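How to Get a Smooth Wipe-On Finish on a Tabletop

I put off finishing my own tables for years, and I wish I'd started sooner – wipe-on finish is so forgiving! All you need is a clean cotton rag, a can of finish, some sandpaper and a free weekend.

Sand first. Go over the whole top with 80 grit to knock down old drips and scratches, then work up through finer paper until it feels silky under your palm. Vacuum, then wipe with a barely damp cloth and let it dry.

Fold your rag into a tight pad with no loose edges. Dip it, squeeze it out, and wipe in long strokes from one end to the other (overlap each pass a little). Go thin. Thinner than that! Wait 5 hours between coats and scuff lightly by hand before the next one.

I put on nine coats of Karetden satin last August, and that was overkill, but wow, what a glow. Most tops look great after five. Leave the last coat alone for two full days before you set anything heavy on it, and lay used rags flat outdoors to dry – they can catch fire if you ball them up.
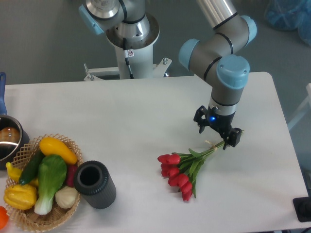 Khrystyna Hrynyshyn
Do the underside too, even if it only gets two coats. I skipped mine and the top cupped by spring.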